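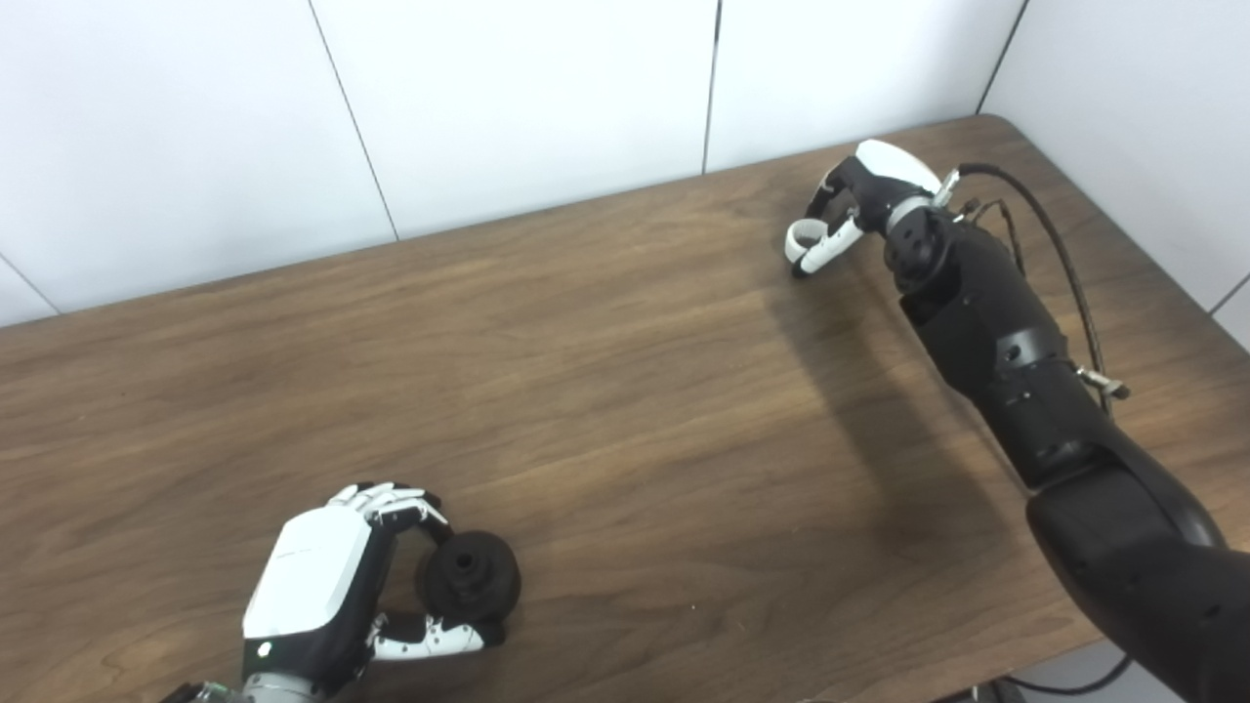

Breaking in stiff leather work boots, quick version

Got my Plosmont lace-ups out of the box with a ten-mile fence job coming up in September. Big mistake last year, blisters by lunch. So now I do it this way.

What you need: thick socks, a soft rag, leather conditioner (I use Okari, any decent one is fine), a week or so.

1. Try them on in the evening. Feet swell during the day. Heel slips a little – OK. Toes jammed – send them back, no amount of breaking in fixes short boots.

2. Wipe off the dust, then conditioner. Thin coat. Work it into the flex point over the toes and the back of the heel. Leave overnight.

3. Wear them in the house, one hour. Next day two. Lace them all the way up or the tongue will crease crooked and stay like that.

4. Bend the boot by hand, 20 or so times each, befor you put them on. Helps the sole more than the leather.

5. First time outside keep it short. Feed the horses, get the mail. Old pair stays in the truck.

Hot spot? Tape it right away, dont wait.

Skip the oven, the hair dryer and the soak-them-in-the-tub thing. Teresa Mulligan at the feed store did the tub on a 361 dollar pair and the insoles came loose.

Resoling is next, when I get to it. Pair I'm doing is a Bednarek with the heel worn down on one side.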